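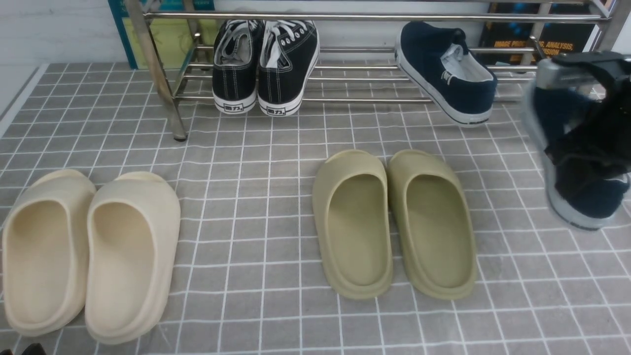
Part 4: Setting Up the Shoe Chore

Print this section | E-mail this section
By Evander Shearer, April

If you did the sock sorting in Part 3, your arm is already bolted down and talking to the Zindeck software, so you can skip the unpacking talk and get right to shoes. I like shoes as a second chore. They're bigger than socks, they keep their shape (mostly!), and when the arm drops one you don't lose anything but a little pride.

People ask me all the time whether one of these can really tidy up after a family yet. My answer is sort of. It can put a pair of slip-ons on a rack while you drink your coffee. You could do it yourself in the time it takes to pour the coffee. Keep that in mind and you'll have a much nicer time with this section.

What you need

A low rack, the kind with metal bars is fine. A few pairs of shoes, and please mix them up: something with laces, some molded slides, a pair of canvas slip-ons. A tablecloth in a plain color or with a simple grid. The Grosent gripper with the long fingers, not the stubby ones that came in the first box.

Setting up

1. Spread the cloth and smooth it out by hand. A few ripples are okay. I like a grid because I can put a shoe back in the same square when I want to repeat a try.

2. Set the rack at the far side of the cloth and push down on it. If it rocks, fix that now. A shoe that lands on a wobbly rack will slide right back off, and you'll spend an hour blaming the software like I did.

3. Put one laced pair on the rack yourself, heels toward you. Leave a gap on the bars, then set down one shoe from your slip-on pair. The arm gets the other one.

4. Lay the slides on the cloth in pairs with their toes toward the rack. Leave plenty of room between one pair and the next so the fingers can get in.

5. In the Zindeck menu, open Chores, then Shoes, then Teach. Walk the arm through the slip-on first. You want to do this 24 times before you let it try alone. I know, I know. Mwende Ogola got hers going with 19, but she has a lot more patience with placement than I do.

6. Set the grip to Soft. Canvas folds in when the fingers close on it, and a little of that is fine. If the opening squashes shut, back the grip off one notch.

7. Press Run and keep your hand near the stop button for the first few tries.

Note: The slides are a different story. That thick strap is great to grab, but the sole is wide and likes to catch on the rail on the way in. Teach them as their own chore and have the arm lift a bit higher before it moves forward.

Caution: Keep fingers, pets and loose sleeves away from the rack while the arm is running. Don't reach in to straighten a shoe. Press stop, wait for the light to go steady, then reach.

Caution: Nothing heavier than 600 grams per shoe. That rules out most work boots – mine included.

When it goes wrong

The arm grabs air. Your cloth has probably shifted. Line it back up with the table and run the Karagiannis camera check from Part 2 again.

The shoe goes on backward. You taught it both ways without meaning to. Been there. Delete the odd ones and teach it fresh.

It stops halfway with a shoe in the air. Hold the shoe from underneath before you press Release. It lets go all at once.

The pair ends up far apart. I still don't have a good fix for this one. Faraji Mbwambo sets a finished shoe on the rack as a marker and teaches the second one up close to it, and that works better than anything I came up with. Expect a gap anyway, and nudge it over when the arm has parked.

Laces are not covered here. The arm can pick up a laced sneaker that's already tied, but tying is way past what this kit can do. For cleaning the gripper pads after shoes, see Part 6.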